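Changes to the garden waste collection from December

Residents of Skadora and the lower part of Furkis will see a new timetable for garden waste this winter.

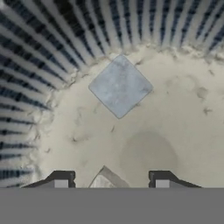
The Environment Department has completed its yearly review of household collections and the revised arrangements have now been approved. Brown bins will be emptied every second Wednesday between December and the end of February, in place of the present weekly round. The weekly round will resume in March. General refuse and paper are not affected.

The review was led by Ditte Kvaran, Head of Household Services, and drew on 3569 replies to the questionnaire sent out with the autumn rates notice. A clear majority of those who replied said that their brown bin was less than half full during the winter months. Many also asked for a longer period in which to dispose of Christmas trees, and this request has been met. Trees may be left beside the brown bin on any collection day in January. Stands, lights and netting should be removed beforehand. Trees taller than a standard door should be cut in two.

Bins should be at the kerb by 7 a.m. with the handle facing the road. Crews are not able to return for bins put out late. On streets where the pavement is narrow, residents are asked to leave enough room for a pushchair or wheelchair to pass. Households in Eltosach Lane, where the resurfacing work continues, should go on using the shared collection point at the top of the hill until further notice.

The Hafþórsson Road recycling yard will remain open to residents throughout the winter. Opening hours will be extended by one hour on Saturdays, and garden waste may be brought in without charge in loads of up to 20 sacks. Larger loads must be booked in advance through the yard office. Proof of address will be requested at the gate.

Soil, turf and stones cannot be accepted in the brown bin at any time of year. The Department has noted an increase in bins too heavy for the lifting gear, and crews have been instructed to leave a card where this occurs. The limit remains 50 kilograms. Food waste and plant pots should also be kept out, including pots marked as compostable.

Residents who receive help with moving their bins do not need to apply again. New requests for assistance should be made to Eyvindur Ketilsson at the Department, by telephone or in person at the front desk. Printed timetables will be delivered with the next water bill, and large-print copies are available from the library.

Enquiries about the recycling yard should be addressed to the yard manager, Rigoberto Apaza.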